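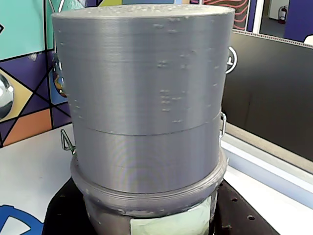
Skirkmont Amphibian Survey Records: README

Last updated: February 4, 2018
Maintainer: Fleledness Wetland Records

Summary

Presence and absence records for pond-breeding frogs, toads and salamanders at the Skirkmont wetland complex. The table has one row per species per site visit, 404 rows in all. It was compiled to support regional status reviews, where the main question is whether a species still breeds at a site where it was known to breed before.

This release replaces the Wesamow release. Files from the two should not be joined, as the site codes were reassigned.

Files

records.csv: the main table, UTF-8, comma-separated, one header row.
sites.csv: one row per pond, with hydroperiod class and grid cell.
taxa.csv: accepted names, synonyms and status category at the time of release.
CHANGES.txt: edits since the Wesamow release.

Columns in records.csv

visit_id: text. Shared by all rows from the same visit.
site_code: text. Matches sites.csv.
visit_date: year, month and day, separated by hyphens.
taxon_code: text. Matches taxa.csv.
life_stage: egg, larva, juvenile or adult. Empty if detected is 0.
method: call, dipnet, visual or trap.
detected: 1 or 0.
confidence: integer from 1 to 5. See below.
notes: free text, unedited.

If more than one life stage was found on a visit, only the earliest stage is entered in life_stage and the others go in notes. This keeps the one-row rule but makes the column unsuitable for stage counts.

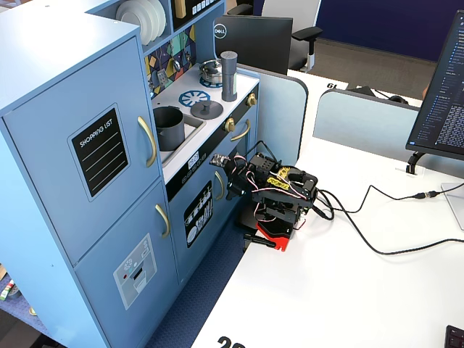 The confidence column applies to the identification only. A 5 means the animal was in hand or the call was recorded and checked. A 3 means it was seen or heard clearly by one observer. Rows scored below 3 are kept in the file but were left out of the status tables. Absence rows carry a blank in this column. Do not read the blank as zero.

Survey method

Each pond was visited at least 2 times in a breeding season, with the first visit no later than the end of April. Night call surveys lasted five minutes after a quiet period of two minutes. Dipnet sweeps were spread around the shoreline and stopped when the full edge had been covered. Traps were used only in ponds too deep to net from the bank, and were checked every morning.

Nets and boots were disinfected between ponds to limit the spread of chytrid fungus. No skin swabs were taken, and the data cannot be used to infer disease status.

Location data

Coordinates have been withheld. Sites are placed in grid cells, and the cell for any pond holding a listed species has been coarsened one more step. The column cell_level in sites.csv shows which step was applied. Requests for exact locations are considered only for permitted conservation work.

Known problems

Call surveys miss species that do not call, and salamanders are therefore underreported at ponds where no dipnet or visual search was done. Filter on method before comparing groups.
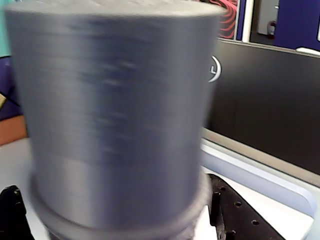
Ponds on the Cuypers tract were dry on their second visit. The rows are entered as detected = 0 with "dry" in notes. They should be dropped from any occupancy model that treats the second visit as a repeat sample.

Two closely related treefrogs cannot be told apart as larvae in the field. They share a single taxon code at that stage, marked with the suffix _agg. Adult records use the separate codes.

Absence at a single visit is weak evidence. The table gives no estimate of detection probability, and none should be assumed to be constant across species or weather.

Status categories

The category in taxa.csv is the one in force when the file was built. Categories change after reassessment, and users who need the current listing should look it up by accepted name. Old categories are not carried forward in this table.

Reuse

Free for research, teaching and land management with credit. Cite as: Fleledness Wetland Records, Skirkmont Amphibian Survey Records, 2018 release.

Corrections should give the visit_id and the column concerned. Accepted changes are listed in CHANGES.txt with the next release.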